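The Drawer at the End of the Hall

By Sabina Dvořáček
19 Sep 2019

The parking lot at Lekik holds 193 cars, and by ten in the morning all of them were there, along with a school bus on the grass and a man selling kettle corn out of a trailer. I had been told to expect a small technical open day. I had dressed for one.

Lekik makes software for robot arms out of a former carpet warehouse, and once a year it lets the public in to see what the arms are up to. Visitors get a lanyard, a map and a sticker with a number on it. I was 381. The woman at the desk said this was for the fire marshal, and that I should please not lose it, and then gave me somebody else's lanyard.

My guide was Larasati Hidayat, who runs the demonstrations and walks at the pace of a person with four of them left to go. She took us past the coffee, past a wall of framed patents, and past a palletizing machine that drew the biggest crowd of the day by stacking boxes very fast. Children love that machine. It does one thing and it does it loudly. Hidayat gave it perhaps nine seconds.

"That one's finished," she said. "Come and see the ones that aren't."

The unfinished ones live at the far end of the building, at white tables along a gray wall, and the work they do is housework. They open things and close things. They pick objects up and put them somewhere else. The project is called Penner, and it has been running since last October.

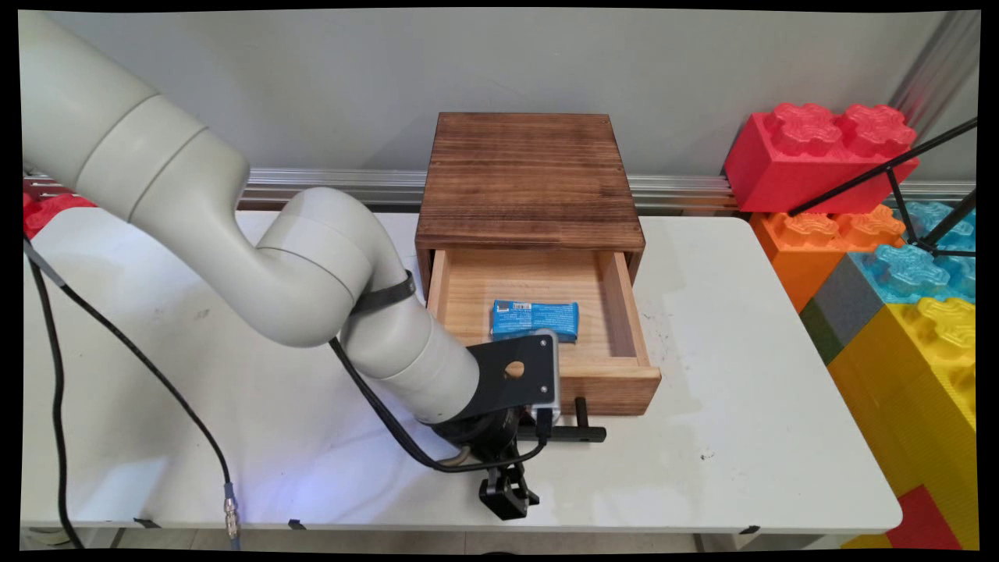 I have been opening drawers for most of my life and had never thought of it as an accomplishment. Hidayat's team has logged 2,582 attempts at it. The cabinet they use is a small wooden thing with a scorched-looking top, the sort of piece you might buy at a craft fair and regret, and its pale drawer has a black bar handle held out on two posts, so there is a gap behind it. The gap matters a great deal. The gripper has two short fingers, and one of them has to find its way in there before any pulling can begin. Inside lay a blue packet that I took for a snack bar, and I spent a good part of the morning more interested in it than I was in the arm.

What surprised me was the quiet. I had expected whirring. A run starts with the arm hanging over the tabletop for a while, apparently considering its options, and then it moves a few inches and considers them again. A father behind me whispered to his daughter that it was thinking. She whispered back that it was stuck. Both views had support among the staff.

Howard Wragg, who came to Lekik after a long career repairing elevators, looks after the hardware. He is not sentimental about it. I asked him what went wrong most often and he said cables, then tables, then people leaning on tables. I stopped leaning on the table.

"Everyone asks when it'll do the dishes," he said. "I don't do the dishes."

Intan Lumbantobing, who writes the code that Wragg's hardware is obliged to obey, was more patient with us. Her complaint is that drawers look alike and behave like strangers. One slides if you breathe on it. The next sticks halfway, and a person gives it a wiggle without breaking off the conversation. Teaching the wiggle took her team 165 days. She told me this with pride, and then asked me not to write down what the wiggle had cost.

The kettle corn had sold out by the time I got back to the parking lot. I ate an apple in the car and, looking for a napkin, pulled at the glove compartment. It stuck. I gave it a wiggle.

Related stories
Melati Pangaribuan on the warehouse that runs in the dark
Grindetti and the return of the coffee cart
What we learned from a week with the Stater mower
Letters: more on talking elevators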